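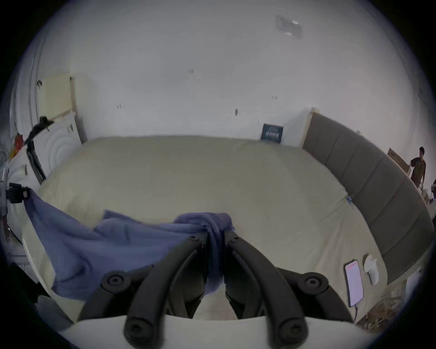

1/ Fabric softener reduces how much water a cotton towel takes up. The active ingredient is a cationic surfactant that sticks to the fiber and leaves a fatty layer on it. Drape also changes. Pinch up a fold like the one in the blue-violet cloth over the bed and a heavily softened towel makes a rounder, looser ridge than a line-dried one.

2/ Our sample was 127 bath towels from one supplier, same weave, same weight. Half got softener in every rinse. The other half got plain water. Vesna Radulović ran both sets through the same washer, a Flidero, at the same load. 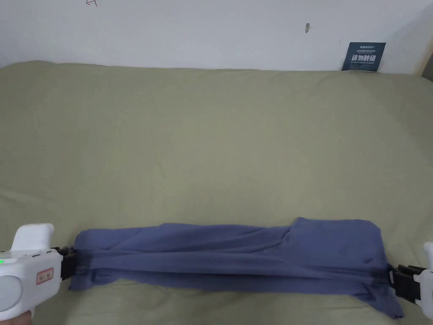
Slate-blue cloth on a pale green sheet. Small "no smoking" sign by the wall.

3/ Absorbency was checked with a drop test: one drop of water, timed until the shine is gone. Plain-rinse towels got faster over the first few washes as the mill finish came out. Softener towels got slower.

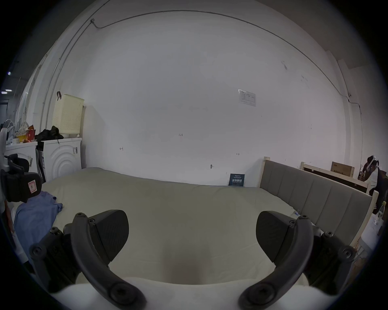 Sandon Textile Care Group | Washing and Wear

4/ Abrasion: swatches rubbed to 2000 cycles, then 4000. No clear difference at 2000. At 4000 the softener swatches had lost slightly more pile. Haris Petek wants a repeat with a heavier weave before we publish that part.
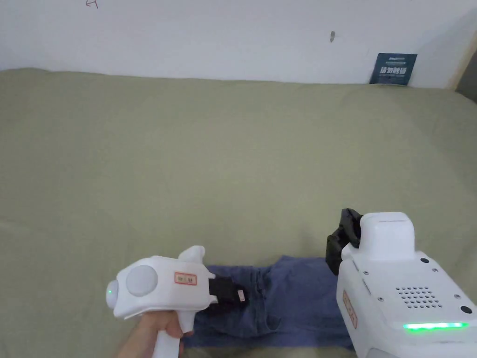
请勿触碰: please do not touch.

5/ Hard water is still open. Calcium stiffens loops by itself, so the plain-rinse numbers may not hold in hard-water areas. Next batch starts in December.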